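Skitano rubber sleeve for robot wrists: review after a split at the bellows

I bought the Skitano sleeve in April for the arm we use on dish handling. It's a ribbed rubber cover for the gripper with a pleated bellows over the wrist, meant to keep water out of the joint. The first one lasted 18 days before it failed.

The fault was a split between two pleats on the underside, where you can't see it unless the wrist is turned over. Water got in during a Thursday run and the arm stopped with the fingers still closed on a plate. Debashish Gunawardena hit the stop button and took the plate out by hand. 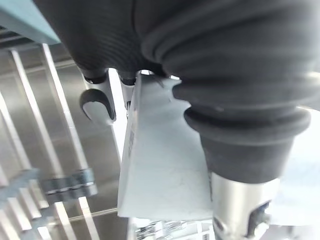 Skitano rates the sleeve for 1,140 hours. Ours had done nearly 800 when it went. They replaced it without an argument, but the leaflet says nothing about checking the pleats, and it should. A sleeve that leaks into a powered joint is a safety matter — the grip can lock or let go.

I now check the new one before every shift. Flex the wrist both ways, look between the rings, and wipe off any soap, which the seller at Mirani told me dries out the rubber. Keep people's hands clear of the fingers until the power is off.

Grip on flat items is fine with the sleeve on. It does add bulk, so leave more room at the sink than you would with a bare wrist.

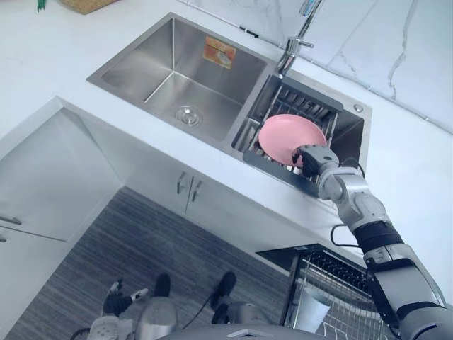 Verdict

Good fit, poor instructions. 2 stars until the leaflet is fixed. I'd buy it again, with a spare on the shelf.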